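Replacement gear whines after swap, same tooth count as the old one

Posted in Workshop Machines > Small Lathes and Mills
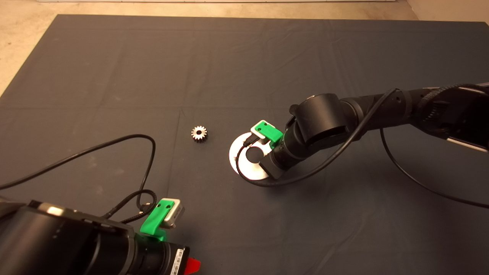
Nabil Hourani replied first, asking for the pressure angle of both gears before anyone spent money on anything else, and the original post was edited to include what follows.

The machine is a small bench lathe, sold under the Munness name. The change gear train drives the leadscrew through a stud gear, an idler and a 30 tooth gear on the end of the screw. The 30 tooth gear lost part of two teeth in February after a jam at the carriage. I bought a steel replacement from an online seller, listed as module 1, 30 teeth, with a bore to suit my shaft. It went on the keyway without trouble.

With the new gear fitted there is a steady whine at any speed above the slowest, and it rises in pitch with the spindle. With the old broken gear the train clicked once per turn but did not whine. I have tried the following:

Moved the idler in until the teeth bottomed, then backed it off by the thickness of a strip of printer paper. Less noise, still a whine.

Greased the teeth. Quieter for a minute, then the same.

Disengaged the leadscrew gear and ran the rest of the train. No whine.

The seller does not give a pressure angle. The manual does not either. Threads cut with the new gear measure correctly for pitch, so the ratio is right. Is this a bad gear, or is there some setting I have missed? I would like to avoid replacing the whole set, as the supplier now only sells it complete.

Stultarwood

Posted by: Nabil Hourani

The correct thread pitch tells you the tooth count is right and nothing else. Ratio depends on the number of teeth only. Two gears can have the same count and the same module and still mesh badly if one is cut at 14.5 or 20 degrees and the other is not. Many small lathes use 20 degrees throughout. Some older ones, and some cheap copies of older ones, use 14.5. Mixed together they will turn and they will carry a light load, but contact is poor and you get noise that follows tooth frequency. A whine that rises with spindle speed fits that.

You can check at home without a gear gauge. You need a digital caliper with clean jaws.

Step one is the module. Measure the outside diameter across the tips. For a standard spur gear this is the module times the tooth count plus two. A 30 tooth gear in module 1 should come out at 32 mm. If yours is clearly larger or smaller, it may be a diametral pitch gear sold as metric. 24 DP is close to module 1 (it works out at 1.058) and a 30 tooth gear in 24 DP measures 33.87 mm across the tips. That is easy to tell apart with a caliper.

Step two is the pressure angle. Measure over a span of teeth, jaws flat against the outer flanks, on the new gear and on an undamaged part of the old one. Then take a second reading on each gear over one more tooth. The difference between the two readings is the base pitch. For module 1 it should be:

20 degrees: 2.952 mm
14.5 degrees: 3.042 mm

The gap between those is 0.09 mm, which a decent caliper will show if you repeat each reading and throw out the odd ones. Do not tilt the jaws. On a 30 tooth gear at 20 degrees, start with a span of 3 teeth and then go to 4. At 14.5 degrees the same spans are usable, and you are only comparing the two gears anyway.

If the base pitch matches, look at runout next. Put a dial indicator on a pin resting between two teeth, zero it, lift it off, turn the gear to the next space and repeat all the way round. A bore that is off center gives a noise that swells and fades once per revolution. You describe a steady whine, so I would put this second.

Whatever you find, do not lap the gear in with abrasive paste. It gets recommended for this and it ruins the idler along with the new gear.

Posted by: Erkarness

had the same thing on a mill drive. swapped it for a nylon one and the noise went away. cheap too. worth trying

Posted by: Moussa

Nylon is fine for noise and it gives you a part that breaks first in a jam, but it does not answer the question. If the pressure angle is wrong in steel it will be wrong in nylon as well, and the wear will be faster. Ask the seller for the angle before ordering.

A few points to add to Nabil's reply.

Printer paper is usually 0.1 mm. That is a normal starting clearance for module 1. Set it with the paper pulled through the mesh by hand and the banjo bolt tightened while the paper is still in place. If you back the idler off first and tighten afterward, the banjo can creep when the nut goes home and your clearance changes.

Check that the gear faces line up. Replacement gears are often made with a different hub height. If the new one sits proud of the idler by a couple of millimeters, the teeth run on a worn step left by the old gear, and a worn step makes a noise very much like the one described. A shim washer behind the gear fixes it. Look for a bright band on the idler teeth that stops short of one edge.

Check the idler bushing too. On this class of machine it is a plain sleeve and it wears oval. I replaced mine when the machine had a 19 mm bushing with enough play to rock by hand, and half of the train noise went with it.

Stultarwood commented:

Measured tonight. Outside diameter is 31.96 mm, so module 1 is right. Base pitch on the old gear averages 2.95 and on the new gear 3.04. The seller has agreed to a return. I also found the bright band on the idler, 2 mm short of the edge, so I will be shimming whatever comes next. Does anyone know if the Munness idler bushing is a stock metric size?

Moussa commented:

Mine was. Measure the pin as well before you order, they changed it at some point.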